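Zustent – Conjunto de demostraciones de plegado y recogida de prendas en dormitorio
Ficha de datos y léame de la entrega
Versión de la ficha: 1/3/21

Resumen

Zustent es un servicio de captura por encargo ofrecido por Gidik. El cliente define un repertorio de tareas domésticas y recibe demostraciones humanas realizadas con pinzas de mano, listas para el entrenamiento de políticas de manipulación. La presente ficha acompaña a la entrega Prokow, dedicada a prendas depositadas sobre camas, y debe leerse antes de descargar los archivos.

Contenido de la entrega

La entrega comprende 1000 demostraciones repartidas en 14 tareas. Cada demostración incluye vídeo de muñeca, apertura de los dedos, trayectoria estimada y una instrucción breve en español. Los episodios fallidos se conservan en una carpeta aparte, con su etiqueta correspondiente.
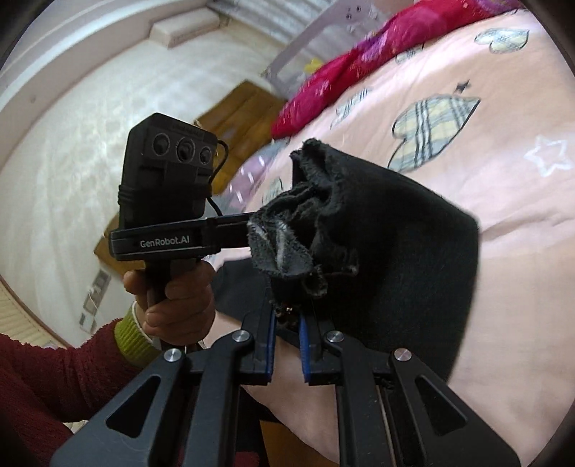 Las tareas bimanuales constituyen la parte más exigente del repertorio. Las dos pinzas trabajan próximas entre sí y la prenda se interpone con frecuencia entre ellas. En una cama con sábana de corazones a cuadros, por ejemplo, una prenda negra amontonada oculta parte de la barra del segundo dispositivo, que lleva el rótulo GenRobot.AI. Se recomienda no descartar estos tramos durante el filtrado, puesto que la oclusión parcial es habitual en el uso doméstico. El campo «oclusion» admite tres valores – nula, parcial y total – y se asigna por tramo, no por episodio.

Estructura de carpetas

/video: grabaciones por mano, con sufijo izq o der
/pinza: apertura de los dedos, en milímetros
/pose: trayectoria estimada, con indicador de confianza
/texto: instrucción y lista de subtareas
/fallidos: episodios no completados

Los nombres de archivo son comunes a todas las carpetas. La sincronización entre ambas manos se realiza mediante la marca temporal de la cabecera.

Limitaciones conocidas

Las prendas negras y lisas ofrecen poca textura y la confianza de la pose puede disminuir cuando ocupan buena parte del campo visual. Los estampados de las sábanas compensan en parte este efecto. La entrega no contiene medidas de fuerza ni datos táctiles. En alrededor de 50 episodios falta la lista de subtareas; se incorporará en la revisión prevista para abril. 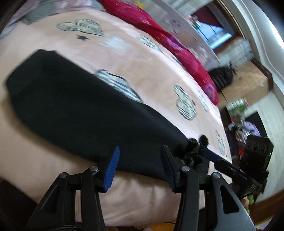

Kanaan, que el servicio debería entregar también los episodios sin recortar, según la observación remitida tras la evaluación preliminar: el recorte automático elimina la aproximación inicial a la prenda, y esa fase resulta útil para aprender dónde conviene agarrar. Gidik ha aceptado la petición. Los episodios íntegros podrán solicitarse sin coste adicional en los próximos encargos.

Privacidad

Las viviendas se utilizan con consentimiento escrito de sus residentes. No se distribuye audio. El cliente se compromete a no intentar la identificación de personas ni de domicilios.

Condiciones de uso

La licencia autoriza el entrenamiento y la evaluación de modelos, tanto internos como comerciales. No permite la redistribución del vídeo original. Toda publicación basada en estos datos deberá citar el nombre de la entrega y la versión de la ficha.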